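Magazine file

A magazine file (also magazine holder, file box or, in some offices, a "slope box") is an open container used for keeping papers, periodicals and thin folders upright on a shelf, desk or window sill. It is open at the top, and the side walls usually go down at an angle toward a lower front. The slope permits the user to see part of the contents and to take out one item without moving the others.

Form and materials

Most magazine files are made of cardboard, plastic, metal mesh or thin wood. Cardboard ones are often delivered flat and folded together by the buyer. The outside may be printed in a strong colour while the inside is left white, so that a label or a paper edge is easy to read against it. A file intended for A4 sheets is normally a little deeper than the sheet is wide, and up to 8 cm across. Models for the North American letter size are slightly lower and wider, and the two types do not always fit on the same shelf.

Use with folders

Although the name speaks of magazines, the container is today used as much for folders of thin card. Folders are placed with the fold down or toward the back, depending on the habit of the office. When many are pressed together, only their top edges can be seen, and a folder or divider of another colour is then useful to mark the end of a group. Overfilling is the most common fault in use - the walls of a cardboard file bend outward, and the folders at the centre become difficult to pull.
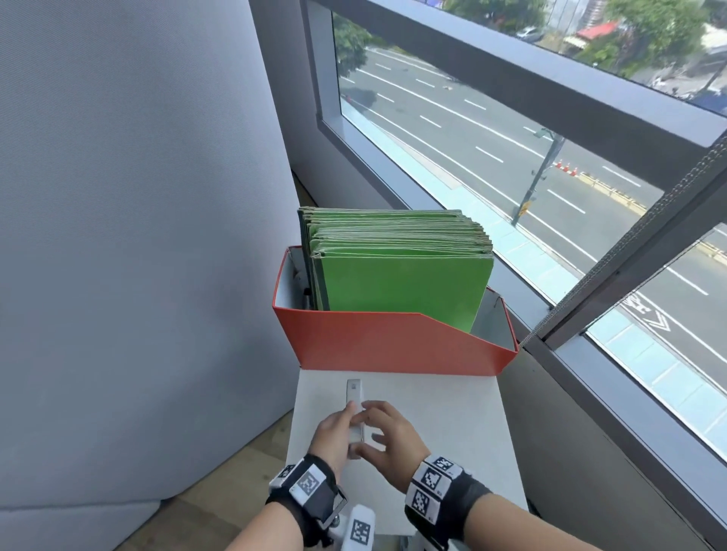

Athanasiadis

An orange-red box with a white interior can hold a tight row of green folders, with a darker grey folder or divider standing at the left end. The folders rise above the rim, as is usual with sloped boxes, and their edges look pale green and tan from the front.

Filing by colour

Some small archives give one folder colour to each kind of paper. The parish archive in Undton changed to this method in August and now keeps 2,454 folders in 67 boxes, with green reserved for correspondence. The box colour there has no meaning. Other archives do the opposite and colour the box only, because plain folders are cheaper when bought by 1,000.

Related items

The box file has a lid and often a spring clip inside. The letter tray keeps papers flat. The Liltik pattern, sold by Raltell, is a magazine file with a finger hole low on the front side.

Last revised 2019-10-28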